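Position: Hardware Repair Technician (Bench), Refurbishment
Employer: Canditeo
Reference: 856
Posted: January 28, 2018
Reports to: Florencio Paredes, Workshop Manager

Canditeo buys retired office computers from companies and school districts, tests and repairs them, and sells them with a one-year warranty. The workshop in the Esteban building handles desktops and small servers. Laptops and displays go to a separate team and are outside the scope of this position.

The technician works from the intake queue. Each unit arrives with a ticket listing the reported fault, the model and the results of the automated power-on test. The technician confirms the fault, replaces or repairs the failed part, runs the full test cycle and closes the ticket in Zernura, our inventory system. Training on Zernura is given in the first week. 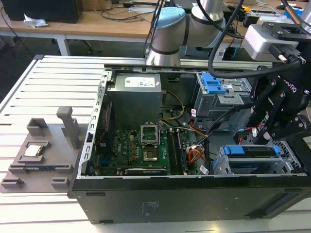 Typical faults are failed power supplies, bad memory, worn fans and damaged processor sockets. Board-level soldering is limited to capacitors and connectors. Boards needing more than that are sent out or stripped for parts — the decision rests with the technician up to a part value of $51, and with the workshop manager above it.

Required
Two years of paid bench repair experience, or a completed certificate program in electronics.
Ability to use a multimeter and read a basic power distribution diagram.
Working knowledge of BIOS setup, drive imaging and secure erasure.
Ability to lift 50 pounds and stand for most of a shift.

Preferred
Experience with rack servers and RAID controllers.
Some scripting. Our test images are maintained in-house under the name Sesska and need regular changes.

Terms
Full time, 40 hours, day shift, hourly pay according to experience. Health coverage starts after 60 days. Hand tools and antistatic gear are supplied; personal tools are allowed if they are ESD-safe and labeled. A tool allowance of $500 is paid after the first year. Overtime is offered in May and June, when school contracts end and intake is heaviest — it is not mandatory.

To apply
Send a resume and a short account of one repair you found difficult, including how you isolated the fault. One page is enough. Quote reference 856 in the subject line. Applications may also be left at the front desk, Room 301. Selected applicants will be asked to complete a paid half-day bench test on two faulty units.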